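About Segura

Segura evaluates whether robot arms can do ordinary chores in homes and small shops. We do not build arms or sell them. Appliance makers, care providers and shop owners send us a machine or a control program, and we report which jobs it can do without a person stepping in.

The company was founded by Ezequiel Segura and Ainhoa Collado and works from one floor of a former print shop in Patthorpe. There are 6 of us. Hui-mei Kan runs the test floor, Patricio Cuesta maintains the arms and hands, and Rocío Salcedo writes the reports.

Our standard chore list has 7 jobs, among them putting away fruit, folding towels, loading a rack and restocking a shelf. A job counts as done only when the item ends up where it belongs, undamaged, with no help from the operator. Partial results are logged separately.

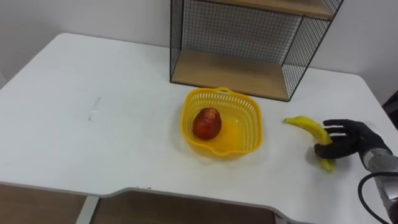
Picking up a single item on a clear table is largely a solved problem. Difficulty starts when items touch, bend or hide one another, or when the lighting changes between morning and evening. Soft fruit adds a force limit: a grip that holds a can securely will bruise a pear. Towels remain the weakest result on our list.

Trials are kept in Funda, our in-house log, which holds 3000 scored attempts. Each entry lists the hand used, the object, the outcome and the time taken. Clients receive their own entries in full – failures included.

Can machines do the chores yet? Some of them, slowly, in a room arranged to suit the machine. For shop-floor restocking with fixed packaging, we now recommend limited pilots. For private kitchens we do not.

Our second test room, Grirbridge, opens in December and will be used for shelf and counter work. Test slots there are booked through Rocío Salcedo.

Page last updated August 22, 2023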